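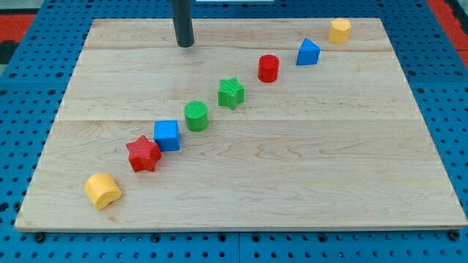 Pitau Tabletop Pushing Kit

Pitau is a block set, a board layout and a set of recorded runs for anyone working on language-guided pushing. You give the arm a sentence ("move the green star next to the blue cube"), and it has to get there by nudging things with a plain rod. There are no fingers and no suction, so the only way to change anything is to touch it from the side and slide it. We love this problem! It fits on a small table, a run is short, and it still trips up policies that look great on pick-and-place.

What's in the set

Eight plastic blocks in four colors, two shapes to a color:
Red: star and cylinder
Green: star and cylinder
Blue: cube and triangular prism
Yellow: arch and octagonal prism

The pairing is on purpose. "The star" is ambiguous, "the red one" is ambiguous, and "the red star" isn't. A model that has only learned color will grab onto the wrong block half the time, and you'll see it in the scores right away. The print files are included, and so is the drawing for the rounded rod tip.

The method

Tamsin Lockyer and Nestor Cabrera wrote the training recipe, which we call Cheon. It takes a camera view and a typed instruction and puts out a short string of small moves in the plane of the board. The new part is relabeling: after a run is recorded, people go back through it and write down what each stretch of motion achieved, including the accidents. A push that missed its goal but lined up three blocks becomes a perfectly good example of lining up three blocks.

The release has 846 relabeled runs and 42 instruction templates. Diagonal lines were the last family we added, in March, and they're my favorite. Each block has to stop at the right spot without knocking its neighbor, and the stars like to spin when you hit a point.

Results

On single-block instructions, Cheon reached almost 90 percent success in our tests. Full-row instructions are harder, and there's lots of room to do better. Hamish Pomare's plots of where the runs go wrong are in the download. Most of the trouble comes from the triangular prism.

What you need

An arm that can hold a rod upright and move it in a plane
A flat board, fixed down at the corners
One camera looking across the board at an angle
Our Motow controller, or your own

Questions about the blocks go to Akosua Amegashie, and questions about the code go to Kylie Bolger. If you train something on this, please send us your runs, the bad ones too.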